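Lastska Markets
20 May 2020

1/ Lastska Markets has today published its client activity summary for the quarter ended in March, together with several changes to account terms. The main points are set out in this thread. The full notice is available in the client portal under Documents.

2/ Active retail accounts stood at 1419 at the end of the quarter. An account is counted as active if it placed at least one trade during the period. Accounts holding a balance but showing no trades are reported separately in the notice.

3/ Currency pairs made up 60 percent of client trading by value. Stock indexes were second and metals third. Trading in energy contracts fell after we raised margin requirements in March, and those higher requirements remain in force until further notice.

4/ Clients have asked whether the March margin levels will become permanent. No decision has been made. Any change will be announced by email and in the trading platform before it takes effect, and open positions will not be moved to new terms without notice.

5/ The transfer of retail accounts from Jundum is now complete. Former Jundum clients should sign in with their existing email address and set a new password. Old Jundum passwords will not work on our platform.
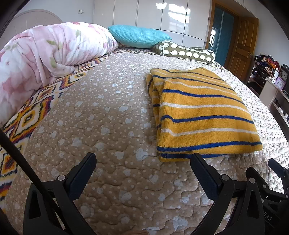 6/ Account history from Jundum has been carried over in full, including closed trades and funding records. Statements issued before the transfer keep their original format and account number. Please keep your own copies for tax purposes.

7/ We are adding 16 currency pairs to the standard account. Spreads on these pairs will be variable and may widen outside main market hours. The list, with contract sizes and overnight charges, is attached to the notice as Schedule B.

8/ The inactivity fee is suspended for all retail accounts until the end of the year. Fees charged since the beginning of March will be returned to the account balance. Clients do not need to apply.

9/ Withdrawals: requests received before 4 p.m. are handled the same business day. Requests received later are handled the next business day. The time taken by the receiving bank is outside our control and varies by country.

10/ Client money continues to be held apart from the firm's own funds. The outside review of these arrangements was carried out by Nic Giolla, and its letter is included with the notice.

11/ The Murkska mobile app will no longer support older versions of its operating systems after the next update. Affected clients will see a message when signing in and may continue to trade through the web platform.

12/ Lastska Markets does not contact clients through private messages on social media and never asks for passwords. Questions on this notice should be sent through the secure message center in the portal.

13/ Trading on margin carries a high level of risk and you may lose the money you deposit. Nothing in this thread is investment advice.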